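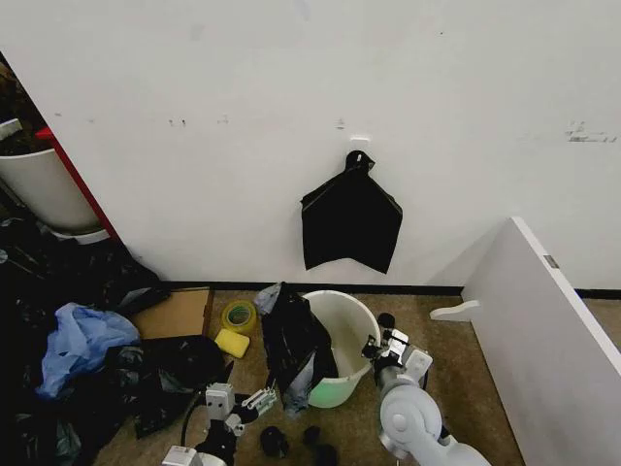
Bag task, week six

The club voted for bin lining over cup stacking in September, and I have spent most of my evenings on it since. The task as written in our rules: take a trash bag, open it, put it into a bucket, fold the rim over. Two arms, parallel grippers, no suction. A run is stopped at 200 seconds.

Thin plastic is a bad material for this. It has no fixed shape, it sticks to itself, and the glossy black kind gives the depth camera very little to work with. Our first planner, Pruder, tried to find the mouth of the bag from a single depth image. It found a mouth in almost every fold. We kept the name and threw out most of the code.

The current version, Flilinby, is trained on teleoperated runs. We have 600 recorded, of which 56 were dropped because the operator let go of the bag before the bucket was reached. I left in the runs where the bag slipped and was picked up again. The policy needs those more than it needs the clean ones.

Some notes on the setup, mostly for whoever takes over next term.

The bucket is white plastic and light. If the left arm pushes a bag against it, it tips. The right gripper therefore goes to the right rim first and stays there while the left one works. This cost us four seconds per run and removed most of the failures at that stage.

Black bags and the light blue one are not interchangeable. The blue one is partly see-through and the color threshold in Abella, our segmentation script, treats the carpet behind it as part of the bag. Log the bag color with every run.

Finger force is set to 39 in the config. The unit is whatever the driver uses, and I have not converted it. Higher values tear the rim. Lower values lose the bag when the arm lifts.

Scores for the Wiketti round are given per stage, so a bag that is in the bucket with an unfolded rim still earns points. I would work on insertion first and leave the rim for later. The fold needs both grippers, and at present that means letting go of the bucket.

Next job is retraining with the wrist cameras at a lower exposure. The config is in the shared folder under the bag task, along with the list of dropped runs.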